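養生テープによる作業面の区画

養生テープによる作業面の区画(ようじょうテープによるさぎょうめんのくかく)とは、机や作業台の天面を紙で覆い、その上に粘着テープを直線状に貼って升目を設ける手法である。小物の仕分け、配置の記録、工作教室の席割りなどに用いられる。

概要
下地にはクラフト紙が使われることが多い。淡い茶色の無地で、テープの線との明度差が得やすい。テープは塗装用マスキングテープが一般的で、青色のものは紙の上での視認性が高い。升目はおおむね正方形とするが、天面の縦横比に合わせて長方形とする例もある。

施工
紙を天面より広く裁ち、四辺を裏側に折り込んで固定する。次に長手方向の線を通し、これを基準として横断方向の線を等間隔に貼る。テープ幅は30ミリメートル以下とし、交差部は重ね貼りのままとする。升目の一辺は、置く物の最大径に余裕を加えて決める。テニスボールや透明なプラスチックカップ程度の物であれば、一辺40センチメートルで隣の升との干渉はほとんど生じない。

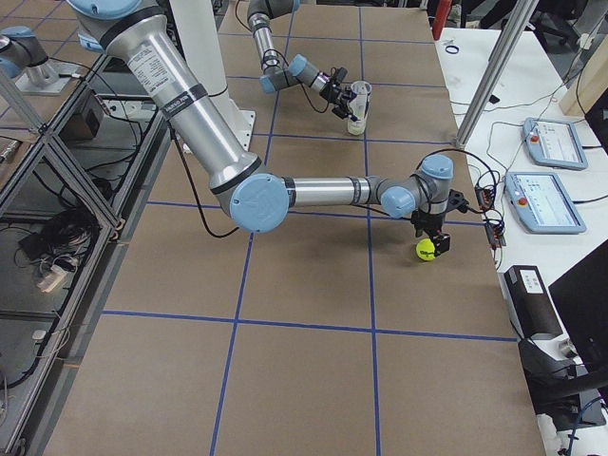

球体は平らな紙面で静止しにくいため、升の中央に浅い輪状の台を置く場合がある。カップ類は底面が平らで位置の再現が容易であるが、内容物が少ないものは重心が低くなる一方で総重量が軽く、紙の浮きの影響を受けやすい。浮きが出た箇所は、テープを一度剥がし、紙を外側へ引いてから貼り直す。

保守
紙は汚れや破れが生じた時点で全面を交換する。部分的な継ぎ当ては段差の原因となる。テープの糊は時間とともに紙の繊維に食い込むため、線の引き直しは貼付後8日以内が望ましいとされる。

表記
升の呼称には、列に英字、行に数字を当てる方式が普及している。マルセラ・コウベク(Marcela Koubek)の手引書『アソドサイド式作業台整理法』は、手前左を起点とする番号付けを採用している。

関連項目
作業台
マスキングテープ
クラフト紙

最終更新 2026年10月18日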